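How to Start a Casual Chess Night in Your Town (Even If You're Not Very Good) 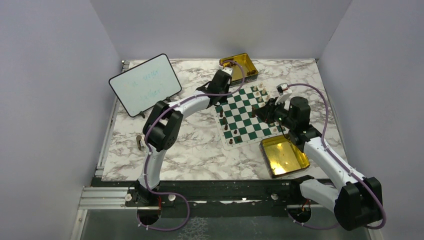

Green and white board on a marble-pattern tabletop.

I lose at chess a lot. I'm telling you up front so you don't think this page was written by some kind of master, and so you'll believe me when I say you can run a chess night without being any good at it. I've been running one at Cafe Julloso here in Mesen for three years now, and I still hang my queen at least once an evening.

People write and ask how to get one going where they live, and my replies kept getting longer, so I've put the whole thing on one page. I'm talking about a friendly drop-in night here. If you want a rated club with tournaments, your chess federation will have its own rules for that, and you should go read those first.

Find the room before anything else

I did this backward. I bought boards, made a flyer, told everybody I knew, and then spent a month trying to find a place that would have us. Don't do that!

What you want is a place with decent light, tables that don't wobble, and an owner who has a slow evening. Cafes are great. Libraries are good too, but check whether they close early and whether people can bring a drink in. I tried a bar first and the lighting was so dim that we kept mixing up bishops and pawns. Also the music. You can play chess with music on, but you can't teach a beginner how the knight moves while you're shouting.

When you ask the owner, keep it simple. I walked into Julloso at four in the afternoon, when it was quiet, bought a coffee, and said something like, "Could a few of us play chess at the back tables one evening a week? Everyone will order something." I'd suggest offering a trial month so it's easy for them to say yes. Ask these things while you're there:

Which tables can we have, and until when?
Is it okay if kids come with a parent?
Is there a shelf or cupboard where we can leave the sets?
Is there a night you'd like us to stay away from?

That cupboard question saved my back. I used to haul everything over on the bus.

Measure the tables. A regular tournament-size board is about as wide as your forearm and hand together, and you need space next to it for captured pieces, a clock, and two mugs. The little round bistro tables look lovely and they're useless for this. If that's all your cafe has, get smaller travel boards and don't fight it.

What to buy, and what to skip

My whole first batch of gear cost $78. You can do it for less if people bring their own, and they will, once they know you.

Start with roll-up vinyl boards and plain plastic pieces. They're cheap, they wipe clean, and they survive hot chocolate (ask me how I know). Green and white or green and cream is the color I'd pick every time. It's easy on the eyes over a long evening and both the dark and light pieces show up well on it. I bought one black-and-red board because it was on sale and it's always the last one anyone chooses.

Get pieces with some weight in them if you can stretch to it. The hollow ones tip over every time somebody bumps the table. And get at least one spare queen of each color, both for pawn promotions and for the one that will roll under the radiator.

A wooden set is a nice thing to own. I keep mine at home.

Clocks can wait. Most people at a casual night don't want one, and a beginner facing a ticking clock tends to panic and not come back. After the first winter I picked up a secondhand Prustik clock with a sticky button, and it gets used by the same handful of people who like blitz. One is plenty to begin with.

Other stuff that goes in my bag:

A zip pouch for each set, labeled, so the pieces don't migrate
A rule card, printed large, showing how each piece moves
A pad and a few pencils
A damp cloth in a sandwich bag
A little sign that says CHESS — COME AND PLAY

The sign matters more than anything on that list. Without it, people hover by the door trying to work out if they're in the right place, and then they leave. Ours was printed at Ciobanu, the copy shop on the corner, and laminated, and it has outlived two of my phones.

Getting people to come

On our first night we had three players, counting me. We had a really good time, and I went home worried. If that's you, please keep going! Give it at least a couple of months before you decide anything.

Pick one evening and stick to it no matter what. I moved ours around in the beginning to suit whoever emailed me, and all it did was confuse everyone. Once it was the same evening every week, people could drop in without checking, and the numbers crept up.

For spreading the word, this is what worked for me, best first:

A paper flyer in the cafe window
The town noticeboard, both the real one and the online one
An email list with a short note the day before
Asking regulars to bring one friend

The email list has 117 people on it now. Most of them never come, and that's fine. I get replies from folks who say they like knowing it's there. Keep the note very short. Time, place, "beginners welcome," done. I used to put a chess puzzle in it, but I got one wrong once and heard about it for weeks.

On the flyer, say clearly that it's free, that sets are provided, and that total beginners are okay. Put "stay as long or as little as you like" on there too. People worry they'll be trapped.

Setting up on the night

I get there a bit early and lay out all the boards before anyone arrives, with the pieces already on them. A board that's ready to go pulls people in. A bag of pieces doesn't.

If you're new to it yourself, here's the quick version of the setup. Turn the board so each player has a light square in the corner nearest their right hand. Rooks go in the corners, knights next to them, then bishops. The queen goes on her own color, so the white queen is on a light square and the black queen on a dark one. The king takes the square that's left, and the pawns fill the row in front. Check the corner square first, every time. I've gotten ten moves into a game before noticing the whole board was sideways.

Leave a chair free near the door for yourself, or for whoever is playing host. I try not to start a long game in the first half hour. That's when new people walk in, and somebody needs to stand up, say hi, and find them an opponent.

Pairing people up

You don't need a system. I ask two questions: "Have you played before?" and "Do you want a quick one or a slow one?" That gets me close enough.

If there's a big gap between two players, try one of these:

The stronger player starts without a queen, or without a rook
The stronger player gets less time on the clock
They swap sides partway through, which is hilarious and a bit cruel

With an odd number, I put two people on one side as a team and have them take turns moving without talking. Or somebody has a coffee and watches, and plenty of people are happy doing that.

Teaching someone from scratch

Please don't explain all the rules at once. I've watched eyes glaze over before we even got to the bishop. Start with a pawns-only game. Set up just the pawns, tell them the pawns move forward and capture diagonally, and the first to get one to the far side wins. Skip en passant for now. It takes a few minutes and they've already played a game.

Next add the kings, then the rooks and bishops, then the queen, and keep the knights for last. Castling can wait until the second visit. Hand them the rule card and let them look at it as much as they want, and let them take moves back. I let everyone take moves back on our night unless they've both agreed not to.

A few house rules

We have very few, and they're on the back of the sign.

Ask before giving advice on someone else's game. This is the big one. There's always someone who can't help leaning over and pointing, and it drives people away faster than anything. I've had to have a quiet word more than once, and it went fine each time.

Order something from the cafe. Put the pieces back in the pouch you took them from. Say "good game" at the end, and if your opponent wants to look back over it with you, stay and do it for a few minutes.

We also stop on time. The staff want to go home, so I call out a ten-minute warning and anyone in a tight endgame can snap a picture of the position on their phone and finish next week.

When it gets quiet

August is dead for us. Everyone's away, and one evening it was me and a very patient barista. I used to cancel for the month, but it took ages to build back up in the fall, so now I just put out fewer boards and sit by the window. When the weather's good we ask if we can use the outside tables — bring something to weigh down the corners if you've got roll-up boards, they flap like anything.

Something different now and then helps too. We've done bughouse, which is the noisy four-player one, and a night where everybody brought snacks, and a "worst opening" night that I won with no effort at all.

If you've got a question I haven't covered, leave it in the comments and I'll answer when I can. I'm slowest on chess night itself, for obvious reasons.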